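Derunico Brings Software Support for Flistari Phones to Seven Years

Derunico has extended the support period for its Flistari line of smartphones to seven years, the company announced on Thursday. The change applies to every model in the current range and to the two models that preceded it. Owners do not need to register or pay a fee.

Until now, Flistari phones received three major system updates and four years of security patches. Under the new schedule, security patches will arrive monthly for the first four years and every quarter after that. Major system updates will continue for as long as the hardware can run them, a point the company has left open for its smallest model.

The decision follows a long period in which phone makers competed mainly on cameras and charging speed. Buyers now keep their phones longer, and many of those phones are handed down within a family or sold on. A device that no longer receives patches loses much of its resale value, even when its screen and battery remain in good order.

Battery wear is the second part of the program. Beginning in August, Derunico will supply replacement batteries through its service centers, including the new one in Drustley, with a stated turnaround of one working day. The battery in the latest Flistari is held in place by pull tabs instead of glue, and the back cover comes off with 11 standard screws. Older models are still glued and will have to be handled by a technician.

The company has also published a repair manual and a price list for 15 parts. A replacement screen remains the most expensive item. Camera modules are on the list, but they must be paired with the phone by software after installation – a step that independent shops can complete only with an approved account. Derunico says that 400 shops have been given such accounts so far.
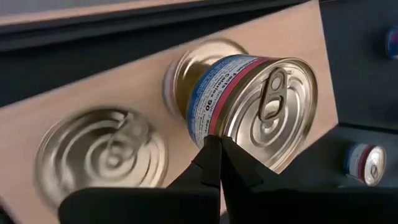 Hedvig Strand welcomed the longer schedule but said that the pairing requirement should be dropped altogether, as a small shop that loses its account would be unable to finish a repair it had already begun. She added that quarterly patches in the later years leave too long a gap when a serious flaw becomes known.

Derunico has responded that urgent fixes will be released outside the regular schedule. It has not said how a flaw will be judged urgent, or whether carriers will be able to delay such releases on the phones they sell.

The first phones to receive an update under the new terms will be those bought directly from the company. Carrier models, among them those sold by Chan, will follow once testing is complete.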